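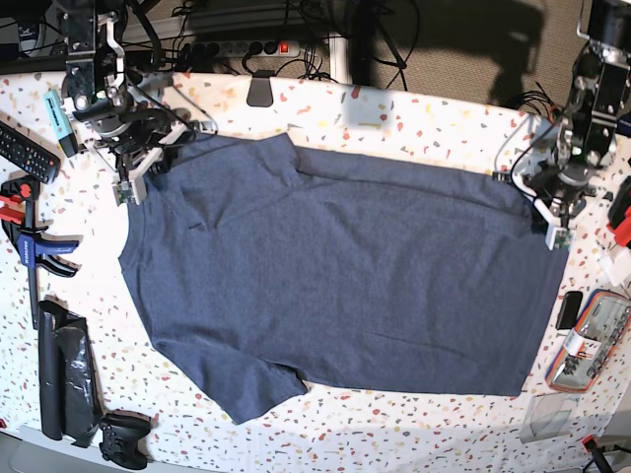 Vemthorpe Technical Institute
Equipment Planning Group
Minutes of the July meeting

The meeting opened at 2:05 p.m. in the second floor conference room. Present were the chair, the head of the textile handling laboratory, the laboratory manager, the purchasing officer, the facilities representative and the recording secretary. The safety office sent regrets and submitted written comments.

1. Minutes of the previous meeting

The minutes were approved with one correction. Under item 4, "annual lease" should read "annual service agreement."

2. Two-arm workstation for garment folding

The laboratory head reported on the present workstation, on which two arms are used together to handle and fold T-shirts. The group had asked in the spring whether the laboratory should repair the present arms, replace them, or add a second station. The laboratory's recommendation is to add a second station of the same general type and to keep the present one in service. Demand for station time comes from both the folding project and the student program, and the two now compete for the same afternoon hours.

The purchasing officer presented two quotations. Brorkalard quoted for a complete pair of arms with grippers, wrist cameras and mounting hardware, with delivery in 7 weeks. Stovville quoted a lower price for the arms alone; grippers and cameras would have to be bought separately and fitted by laboratory staff. The chair asked whether the Stovville arms would accept the gripper fingers already held in stock. The laboratory manager replied that the mounting pattern differs and that an adapter plate would be needed for each arm.

There was discussion of staff time. The laboratory manager estimated that assembly and calibration of the Stovville option would occupy one technician for most of a month. It was agreed that this cost should appear in the comparison – it had been left out of the paper circulated before the meeting.

Moved and seconded: that the Brorkalard quotation be recommended to the finance office, subject to written confirmation of the warranty terms on the servo motors. Carried, with one abstention.

3. Spare parts and consumables

The laboratory requested a standing order for spare servo motors, gripper fingers and cable sets. Worn fingers are the most frequent replacement, followed by cables at the elbow and wrist joints. The group approved an opening stock of 81 finger pads and 2 spare motors for each arm, to be reviewed at the end of the fiscal year. Orders are to go through the purchasing office and may not be charged to department cards.

The laboratory also asked for a supply of garments. The group approved the purchase of 200 cotton T-shirts in mixed colors and adult sizes. The laboratory head asked that several dark and heathered fabrics be included in the order, as well as plain white. The purchasing officer will ask for a price from Jankauskaitė, which supplied the uniforms for the dining hall.

4. Power, cabling and bench space

The facilities representative reported that the wall circuit serving the present station can carry a second pair of arms but leaves little margin for other equipment in the room. A separate circuit is preferred. The cost will be met from the building fund and is not part of the equipment request.

The written comments from the safety office were read. They asked that each station have a switched power strip within reach of the operator, that arm cables be tied back where they leave the joints, and that hand tools and clamps have an assigned place off the work surface. The laboratory manager agreed to add a tool drawer and a small shelf to the request for each station. The group noted that the bench tops are to remain the same pattern at both stations, as requested by the project.

5. Budget schedule

The finance office requires the full request by the end of August. The chair will prepare the cover memo. Figures for the service agreement are still outstanding and will be entered as a separate line.

6. Action items

Purchasing officer: obtain warranty terms from Brorkalard; request garment price.
Laboratory manager: revise comparison paper to include staff time; list storage needs for both stations.
Facilities representative: obtain cost of separate circuit.
Chair: draft cover memo and circulate for comment.

7. Other business

The request for a larger label printer was held over to the next meeting.

The meeting adjourned at 3:20 p.m.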